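Datasets / Manipulation / Two-handed

# sillus-desk

Demonstrations of two-handed tabletop work, recorded with hand-held grippers for the Sillus policy. The set has 628 episodes over 17 tasks. All recording was done at Punthorpe.

## Contents

Each episode holds a head view, one view per gripper, gripper width and pose. Views are synced at load time — don't trust the raw file times. The keyboard task has 70 episodes, with the start position changed between them.

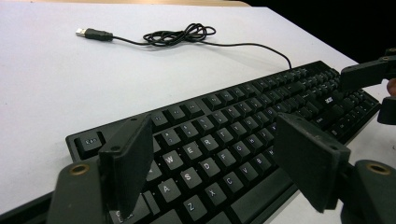

Keyboard task, left to right typing side and numeric keypad.
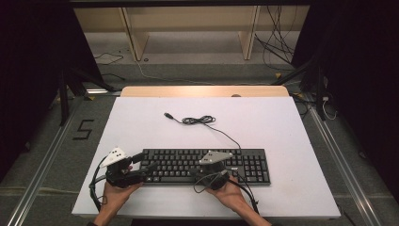
Page last changed: June, revision 4

The marker plates on top of the grippers are used for pose. Episodes where a plate was lost for too long are kept but flagged `pose_gap`.

## Known problems

- Cable shape is not labeled.
- Key legends are often unreadable in the head view.
- Task names follow the old Torres list. Use `tasks.csv` to map them.

## Loading

Use the Terkideo reader and pass `split=train` or `split=held`. Held episodes share no start positions with train.

3 comments · 12 shares

We use cookies to remember your settings. Accept | Manage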